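Ticket 558: pillowcases too big, pillows slump in the nook
Opened by: Helmi Nurmi
Status: open

Hi all! I'm fitting out the little sleeping nook (the one with the tree wallpaper, which I still love) and I can't get the pillows to sit nicely. I bought 2 new cases from the Huttunen range, put them on, plumped everything up, and by the next morning it all looked like a sack of spuds again.
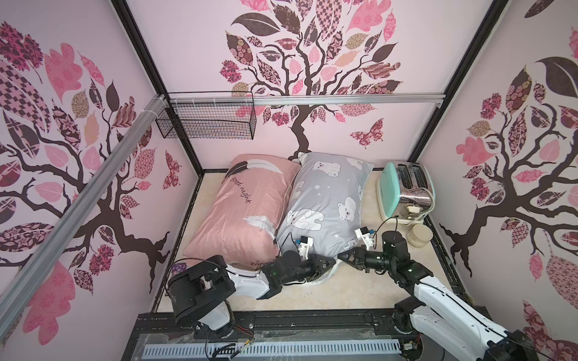 The nook with both pillows in, "good night" on the left, polar bears on the right.

The toaster lives in there for now because the kitchen shelf is full. It's the grey bear one that annoys me most, as the bottom edge keeps going rumpled. What I've tried so far:

Washed the cases at 40, hoping they'd shrink. No change.
Swapped the inners over. The bear one was still baggy (and the pink satin one got slippery, so I swapped them back).
Folded the spare cloth under the open end. Better for one night!

Reply from Ekow Antwi
Are the inners the Skivwood ones? Those come up small. Also, which spare cloth do you mean? If it's got a bound edge it may be too stiff to tuck.

Reply from Helmi Nurmi
Yes, Skivwood, the cheaper ones. The cloth is the pink one with the lavender-grey edging and the dark squiggly writing on it. I hung it up to get the creases out and it just drooped into a point, so I don't think stiffness is the trouble.
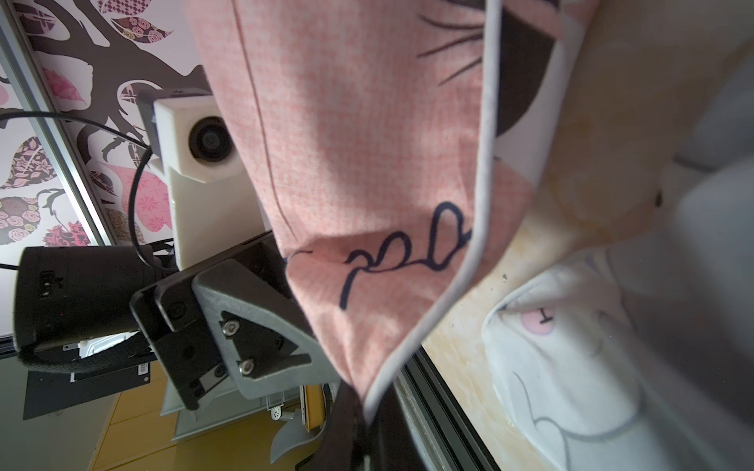

Photo: Helmi Nurmi

Reply from Ekow Antwi
Fine, that should tuck. Try the next size up of inner before you start sewing anything.

Reply from Helmi Nurmi
Will do. I've ordered one from Pitgate for the bear case and will leave this open till it's been in for 3 nights.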